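Fingertips on hand-held gripper don't close evenly after pad change

Community Help > Grippers and End Tools > Setup and Maintenance

Posted by showroom_bench, February 2018

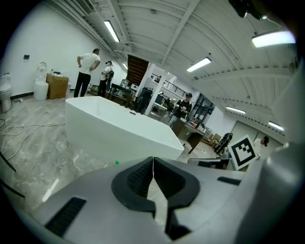
I look after one hand-held gripper that we use for recording pick and place runs. It is the two-finger kind with rubber pads that come to a point, and it has done 2,492 cycles since I last reset the counter. The pads had started to shine at the tips, so I swapped both for a new set from Drolel. Same part number as the old ones as far as I can tell from the bag.

Since then two things are off. When I squeeze the trigger slowly, the left finger gets to the middle before the right one and then gets pushed back a little. Also, the width reading no longer goes to zero. With the fingers fully closed on nothing it sits at 2 mm. Before the change it read zero every time.

What I have tried so far:

Took both pads off and put them back on, same result.
Swapped left and right pads. The left finger still arrives first.
Wiped the rail with a dry cloth. It wasn't very dirty.
Restarted the logger, in case it had stored an old zero.

I have not opened the housing. The manual we have is for the earlier version and the screw positions don't match. Is this a pad problem or a linkage problem, and can I fix the reading without sending the whole thing back? We are booked to record on it all next week and I only have the one.

Prakash Kotian

You have two separate faults there, I think, so do them one at a time.

You swapped the pads side to side and the left finger still led, so the pads are not what makes it lead. Look at the linkage. On most of these tools each finger carrier is held to the drive by a small clamp screw, and when you pull hard on a tight pad to get it off, the carrier can slip a little in its clamp. It doesn't take much.

To check, close the fingers gently until one of them stops at the center line, and hold the trigger there. Try to rock each carrier with your thumb. Hold the carrier itself and leave the pad alone, or all you will feel is rubber. If one moves and the other doesn't, that is your loose one.

To set it again:

Power off and unplug the cable.
Put a 40 mm block between the fingers, down near the base where they are stiff. Don't do it at the tips.
Loosen the clamp screw on the left carrier half a turn.
Squeeze until both fingers sit flat on the block with the block centered on the housing.
Tighten the screw while somebody else holds the trigger. I have done it alone with a strap but it's awkward.
Open and close it slowly ten times and look again.

Then do the zero. New pads are often a bit thicker than worn ones, so a small change in the closed reading is normal. Close the fingers on nothing with light pressure and save that position as the new zero in your logger settings. Do this after the linkage, or you will only have to do it again.

Put a pencil mark across the carrier and clamp when you finish. Next time you change pads you can see whether it slipped.

Rurnura_tech

Same thing on ours last October and it was the pads. There was mold flash on the inside edge and they weren't seating all the way down. Trimmed it with a blade and the reading went back to zero. Worth a look before you loosen anything. We use Pimavus pads now and they fit better.

showroom_bench

Thanks both. I looked at the pads first as that was quick. There was a small ridge on one of them and I trimmed it, and the closed reading dropped to 1 mm. The left finger still came in first.

Then I did the rock test and the left carrier moved. I didn't have a 40 mm block so I used a stack of feeler stock taped together, which was fiddly but held. Both fingers now meet in the middle and I saved a new zero. I've put the pencil mark on.

One more thing for Prakash: is there a number for how often to check that clamp screw?

Prakash Kotian

I check ours every 1,000 cycles and after every pad change. If the pencil line is still straight, leave the screw alone.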